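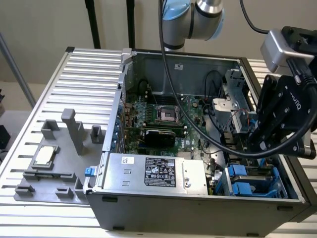
Feb 6, 2020. Refurb bench, Piltwood batch, old office towers. Started on the drive bays and sockets today, want a teardown order written down before the Desjardins lot arrives and we have no shelf space left. Tower goes on its side, panel off, power supply nearest you. Did it that way round because the blue latch ends up at the front left corner where a thumb can get at it, and the drive carriers are lower right. CPU already out and in the grey tray to the left of the case, socket open, lever not to be fiddled with. Graphics card stays in for now. I know the old sheet says card first. Old sheet was written for the Zevville minis and is wrong for these.

Things to sort before anyone does another one:

– socket cover. We have none. Ordered 50 from Dutstead, no ship date. Until then don't leave a bare socket overnight, put a bit of clean antistatic bag over it and tape the bag to the chassis, NOT to the board
– screws. Side panel thumbscrews in the tobacco tin, everything else in the egg carton. Label the egg carton
– somebody has been putting the magnetic driver back in with the drives. Please stop

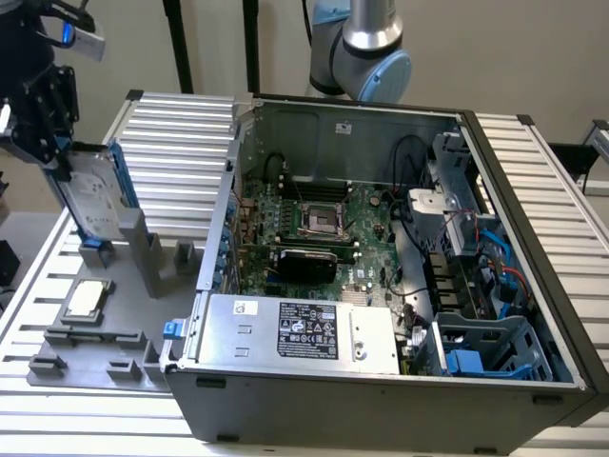 Thermal paste: isopropyl and lint free wipes, two passes, let it flash off before the chip goes in the tray. Do it over the side bench so you're not dripping on the board. We're down to the last 100 wipes and Kęstutis uses them for his glasses. Have put a box of the cheap ones beside the sink, Kęstutis, those are yours.

Power supplies. Not opening any of them, same rule as always. Read the label, write the wattage on the intake sheet, test on the dummy load, pass or bin. If the label's too scuffed to read it goes in the bin pile, no guessing. Latch needs a firm push and the supply wants to slide before it lifts. I forgot and pulled straight up on the first one, skinned a knuckle, bandaids are now in the top drawer.

Drives next. Cables off at the drive end first, then squeeze the tabs on the carrier and bring it straight up. If it binds don't rock it, check for a cable caught under the rail, that's nearly always what it is.

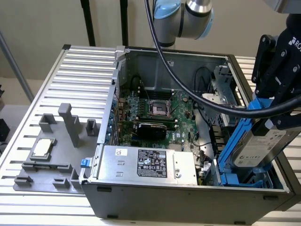 Blue carrier at the drive cage, drive still in it.

Carriers we keep. They flex enough that the drive pops out without tools but the rails get brittle with age and the spares cost more than they're worth. Had 11 good ones in the tub at lunch. Any cracked, chuck it, don't tape it. Drives themselves go to the wipe station with the intake number in marker on the lable side, then the log. Log was around 1420 entries last I looked and the spreadsheet is getting slow as a wet week, so I'll split it at June and start a fresh tab. Will do that tonight if I'm not too knackered.

Tray layout – been back and forth on this. Chip gets its own pocket, always, heat spreader up, nothing stacked on it. Small blue plastic bits can go in the pocket beside it so they travel with the machine they came from. One tray per tower. Last month we had three towers' worth of bits in one tray and spent a whole arvo matching them up, not doing that again.

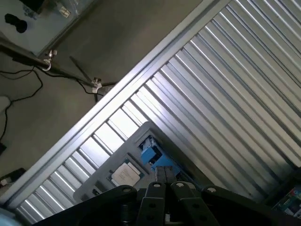
Also the tray slides on the slats if you bump it. Tried rubber feet, too tall. Tried a strip of drawer liner underneath, much better, will cut more when I find the good scissors.

Reassembly is just the same list backwards except the CPU goes in before the carrier, while there's still room for your hand. Check the corner triangle, lower it flat, no sliding it about. Lever down last.

To do
ring Dutstead re socket covers
more drawer liner
new teardown sheet, laminate it, bin the old one
find out if Desjardins want the drives back or just the certificates
bench brush is missing agian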